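ウシコ・リネンサービス 業務改善室
タオル仕上げ工程の自動化について(連続投稿)
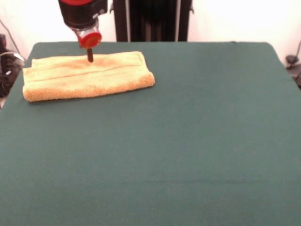 仕上げ台の上の折り畳みタオルとロボットアーム先端部。

1/
当社は2月より、仕上げ工程の一部にロボットアームを導入し、試験運用を開始いたしました。お取引先様ならびに近隣の皆様から複数のお問い合わせをいただいておりますので、現在の状況と、現場で働く従業員の業務がどのように変わるのかを、本アカウントにて順にご説明いたします。

2/
対象となるのは、タオルの折り畳みと、畳み上がりの整えです。洗濯、乾燥、選別、検品、梱包および配送は対象に含まれません。シーツ類、浴衣類についても従来どおりの方法で仕上げております。

3/
システム全体の呼称は「アミネ」です。設計はグナルス・レピク氏が率いるウディリエ社の技術班が担当し、当社側の窓口は業務改善室のイラリア・フィオレが務めております。現場での運用責任者は仕上げ課長のチェンパカ・ウイです。

4/
導入を検討するきっかけは、従業員からの申し出でした。仕上げ課では長年、立ち姿勢のまま同じ動作を続けることによる手首と肩の負担が指摘されておりました。昨年度の面談記録を改めて確認したところ、配置換えを希望した者の多くが、その理由としてタオル畳みを挙げておりました。

5/
試験運用の規模は次のとおりです。
・設置台数 3台
・1台あたりの処理目標 1時間に120枚
・仕上げ課の在籍者 22名
処理目標は試験期間中の設定値であり、正式運用時の数値は改めて定めます。

6/
人員について申し上げます。本件を理由とする解雇、雇い止め、および所定労働時間の削減は行いません。この点は導入の決定に先立って労使間で文書により確認しており、写しを食堂前の掲示板に掲出しております。派遣社員の方についても、現契約期間中の取り扱いに変更はございません。

7/
仕上げ課の仕事の内容は変わります。これまで一人が「取る、広げる、畳む、積む」を通しで行っていたところを、試験区画では、台への供給、畳み上がりの確認、規格外品の手直しの各担当に分けました。担当は2時間ごとに交代します。

8/
交代の間隔については、当初は半日単位とする案でした。試験開始前の説明会において、確認担当は目が疲れるため半日は長すぎるとの意見が複数あり、現在の間隔に改めたものです。

9/
確認担当の判断基準も文書化いたしました。端のずれ、折り目の位置、折り返し部分のふくらみの三点を見ます。従来は熟練者の感覚に委ねていた部分であり、基準書の作成にあたっては、仕上げ課のカティア・テデスコに全面的な協力を求めました。

10/
基準書の作成中に判明したことがございます。端の段差をどこまで許容するかについて、早番と遅番で見方が異なっておりました。納品先からのご指摘が特定の時間帯の仕上がり分に偏っていた件は、これに起因する可能性があると考え、現在、過去の記録を照合しております。

11/
作業台には緑色の布を掛けております。布にしわが寄った場合は供給担当が直してから次のタオルを置く手順とし、交代時の点検表にも記載いたしました。布の洗い替えは自社で行います。

12/
安全対策についてご説明いたします。アームの動作中は、台の上に手を入れることを禁じております。タオルの位置を直す必要が生じた場合は、必ず停止操作を行い、停止表示を確認してから作業してください。急いでいる場合も例外はありません。

13/
停止操作は、その場にいる従業員であれば誰でも行うことができます。停止させたことによって評価上の不利益を受けることは一切ありません。停止の回数は設備側の記録として扱い、個人別の集計は行わない方針です。

14/
停止時間中の賃金についてのご質問がありました。設備の停止は就業時間に含まれ、賃金は通常どおり支払われます。停止が長引く場合は、手作業の区画へ移動していただくことがあります。

15/
手作業の区画は存続いたします。刺繍入りの品、極端に厚手の品、お客様から畳み方の個別指定がある品は、引き続き人の手で仕上げます。手畳みの技能を維持するため、アミネの担当者も週に一度は手作業の区画に入る勤務表としております。

16/
教育については、仕上げ課の全員を対象に、勤務時間内に座学と実地の講習を行っております。教材は日本語版のほか、やさしい日本語版を用意いたしました。英語版は現在校正中です。設備の簡易な調整まで行える者には、新たに技能手当を支給いたします。手当の額は社内文書をご参照ください。

17/
現時点での課題も記載いたします。乾燥の直後で繊維が立っている品は、折り返し部分がふくらみやすく、手直しに回る割合が高くなっております。また、供給担当の置き方によって仕上がりに差が出ることが分かり、置き位置の目安を検討中です。

18/
従業員からは「畳む音がしなくなって落ち着かない」「手首は楽になったが、立っている時間は変わらない」といった声が寄せられています。後者につきましては、確認担当の位置に高さを調節できる椅子を試験的に置くこととし、手配を進めております。

19/
お取引先のロ・プレスティ様より、納期と品質への影響についてお尋ねをいただきました。試験区画の仕上がり品は、従来品と同じ検品を経て出荷しております。納品時刻および納品単位の変更はございません。ご指定の畳み寸法にも変更はございません。

20/
社外技術顧問のイタロ・ヴァレンティーニ氏には、月ごとに現場を確認いただき、意見書の提出をお願いしております。意見書は要約のうえ従業員に公開し、原文の閲覧を希望する方には業務改善室で対応いたします。

21/
正式運用に移行するかどうかは未定です。判断にあたっては、処理枚数のほか、手直しの割合、従業員の身体的負担に関する聞き取り結果を用います。聞き取りは無記名とし、産業医が取りまとめます。

22/
現場の見学につきましては、安全上の理由により、当面の間お断りしております。採用に関するお問い合わせは総務課、本件に関するその他のお問い合わせは業務改善室までお寄せください。従業員の皆様は、仕上げ課入口の意見箱もご利用いただけます。

2019年2月3日
ウシコ・リネンサービス 業務改善室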